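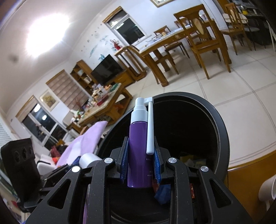

Living Room Reset: Your Questions

What is a living room reset?
A short evening tidy of the room you use most. You clear the surfaces, empty the trash and put the strays back where they live. We run ours every Saturday at the Bloxham tidy club, and we love it!

Where do I start?
With a big bin. Stand it in the middle of the floor and go once around the room, dropping in wrappers and packaging only. Things that belong in another room can wait for the second lap.

My coffee table is always covered. Help!
You're in very good company – it's the question we get most. Take everything off, wipe the top, then put back no more than 6 things. It feels so good to see the surface again.

What about spray bottles?
Keep them together in one caddy, up high if you have kids or pets. Read the label before you spray, especially near a TV screen or on stone and wood. And finish one bottle before opening the next (we're still learning this one).

Do I have to move the sofa?
Only once a month or so. On other nights, shake out the throw, plump the cushions and call it done.

Is there a checklist?
Yes! The Plalldale list fits on one page, and 149 households are using it so far. Pick up a copy at any Saturday meetup.

Can I join partway through the season?
Of course, come any week you like.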